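Kategorie: Wissen für Kinder / Haushalt und Technik

Wie kommt die Wäsche sauber aus der Maschine?

Eine Waschmaschine hat außen ein Gehäuse und innen eine runde Trommel. Die Trommel hat viele kleine Löcher, durch die das Wasser fließt. Manche Maschinen öffnet man oben, andere vorne. Vorne sitzt dann eine runde Tür — man nennt sie auch Bullauge, wie beim Schiff. Ein Ring aus Gummi sorgt dafür, dass nichts ausläuft.
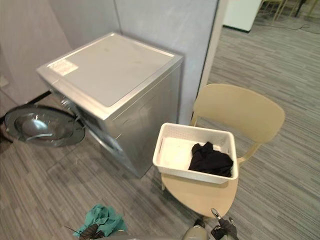 Waschmaschine mit offenem Bullauge, rechts ein Stuhl mit Wäschekorb.

Vor dem Waschen wird sortiert. Dunkle Stoffe können Farbe verlieren, deshalb kommen sie nicht zu den weißen. Schau auch in die Hosentaschen! Ein Papiertaschentuch zerfällt in lauter Fusseln, und auf Schwarz sieht man jede einzelne.

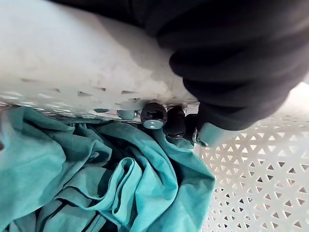
Schwarzer Stoff in dicken Falten.

Dann dreht sich die Trommel. Die Wäsche wird hochgehoben und fällt wieder ins Wasser. Das Waschmittel löst den Schmutz. Am Ende wird geschleudert: Die Trommel dreht sich sehr schnell, und das Wasser wird durch die Löcher gedrückt.

Kommentare (3)

Maya: Unsere Maschine wandert beim Schleudern durchs Bad.

Zuzana K.: Bei uns war mal ein roter Socken dabei. Alles rosa.

Bořivoj: Warum heißt es Bullauge?

Kontakt | © Stirari Kinderwissen | Nach oben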